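Godoy Microfiber Towels, 2-Pack: Review

Posted May 1, 2025

I bought these in September to replace a stack of old cotton hand towels that had gone stiff. I paid 20 dollars for the pair at the Ultcombe store and have used both nearly every day in the kitchen and the mudroom.

Absorbency

Good. One towel handles a full rack of dishes before it needs to be hung up. Glasses come out clear with no streaks. It does less well on a big spill on the floor, where you end up pushing water ahead of the towel for the first pass. Dampen it a little beforehand and it picks up faster.

Feel and finish

The dark gray one has a thick, fleecy pile with small nubs, and the edge is bound in a smoother, lighter gray. The pile catches on dry skin, which my wife dislikes. I don't mind it. The binding has stayed flat, with no loose threads at the corners.

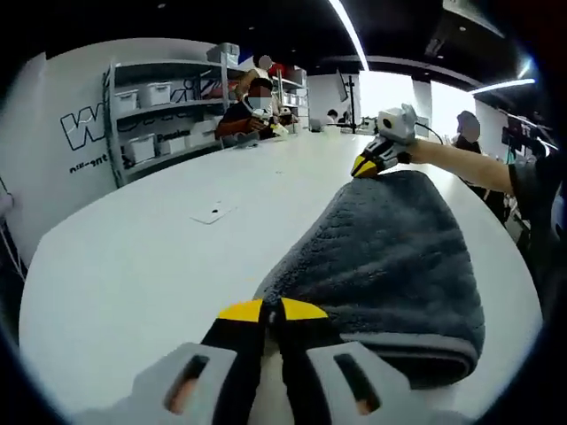 Washing

The label says warm water, no fabric softener. I ignored the softener part once and the towel just smeared water around until I had washed it again twice without. Keep it away from cotton too, as it collects lint and holds on to it. Drying on low takes 73 minutes in our machine, longer than I would like - most days I hang it over the oven rail instead.

Compared with the Brenditz

My neighbor Mirsad Mladenović lent me his Brenditz towel for a week. It is thinner, dries faster on the rail and folds smaller in a drawer. The Godoy soaks up more. For dishes I would take the Godoy, for the gym bag the Brenditz.

Rating: 4 out of 5. I took off a point for the drying time.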